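Una mañana entre robots en Nunodley

Hace tiempo que quería escribir sobre la jornada de puertas abiertas de Litach, y como ya estamos en octubre y todavía no lo he hecho, me siento hoy con un café y lo hago. Pido perdón por adelantado por mis errores. Llevo dos años escribiendo en español en este blog y los subjuntivos me siguen ganando algunas batallas.

Litach es un taller de robótica que está en Nunodley, en la planta alta de un edificio que antes era una imprenta. Yo lo conocí por mi amiga Lamisi Quartey, que trabaja allí en la parte de sensores. Me mandó un mensaje corto: «Ven, hay galletas y hay manos». No entendí lo de las manos hasta que llegué.

El viaje desde mi casa dura 25 minutos en tranvía, pero yo me equivoqué de parada y caminé bastante. Llegué a las diez y media, cuando el primer grupo ya había entrado. Éramos 30 personas en el segundo, con varias familias y una clase de instituto cuyo profesor tomaba más notas que los alumnos. En la puerta nos dieron una etiqueta para escribir el nombre. El mío lo escribí tan grande que no quedó espacio para el apellido.

La visita la llevaba Korkor Opoku, ingeniera, con una paciencia admirable. Empezó por Tirau, que es el programa con el que enseñan a las máquinas a coger objetos. Explicó que una persona hace primero el movimiento muchas veces, a distancia, y que el robot aprende de esas repeticiones. Para una tarea sencilla, como poner un vaso dentro de una caja, ellos graban 1000 repeticiones. Un chico preguntó si la persona no se aburre. Korkor contestó que sí, mucho, y que por eso cambian de turno y ponen música.

A mí me interesó más la parte de los dedos. Yo pensaba, sin haberlo pensado mucho, que lo difícil era la fuerza. Korkor nos dijo que la fuerza es fácil de conseguir y que el problema es saber cuándo parar. Para coger un tomate hay que apretar un poco, notar que el tomate responde y quedarse ahí. Nosotros lo hacemos mientras hablamos por teléfono. Luego nos pidió que cogiéramos una moneda de la mesa con los ojos cerrados y que nos fijáramos en qué hacía cada dedo. Hice trampa y usé la uña. Ella lo vio y dijo que la uña es justamente una cosa que echa de menos en sus diseños.

También hablamos de los objetos planos, que son una pesadilla según todo el equipo. Una hoja, una tarjeta, una tapa de plástico: no hay por dónde meter el dedo. La solución de momento es que alguien se lo ofrezca al robot de canto, o que el objeto esté en el borde de la mesa. El señor que estaba a mi lado comentó que su nieto come igual, solo si se lo ofrecen. Nos reímos todos, también los del instituto.
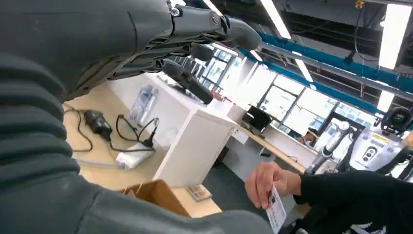 Categoría: Visitas y paseos

Me gustó ver la mano tan cerca, con sus bisagras y sus tornillitos plateados en los nudillos. El antebrazo lleva una funda gris gruesa, acolchada, que me recordó a la manga de un abrigo de esquí. Delante, una persona con manga negra le enseñaba una tarjeta blanca, sujeta entre los dedos. Me hizo pensar en cuando uno entra en una oficina y muestra su carné al portero.

Al lado de las ventanas había otro robot, de cuerpo blanco y con un brazo plateado y blanco. No sé si es del mismo modelo que usan para Morais, el proyecto de ayuda en cocinas del que nos habló Korkor al final. Se me olvidó preguntarlo y Lamisi todavía no me ha contestado (Lamisi, si lees esto, contéstame).

Una última cosa sobre el idioma. Durante la visita aprendí la palabra «pinza» con el sentido de mano de robot. Hasta ese día, para mí las pinzas servían para colgar la ropa y para las cejas. También aprendí «holgura», que me parece una palabra preciosa y que ya he usado dos veces esta semana, una de ellas seguramente mal.

Las galletas eran de limón. Cuando salí a la una quedaban pocas y me llevé dos en una servilleta para el tranvía, esta vez en la parada correcta. Lamisi dice que en primavera repiten la jornada y que se puede ir sin reserva.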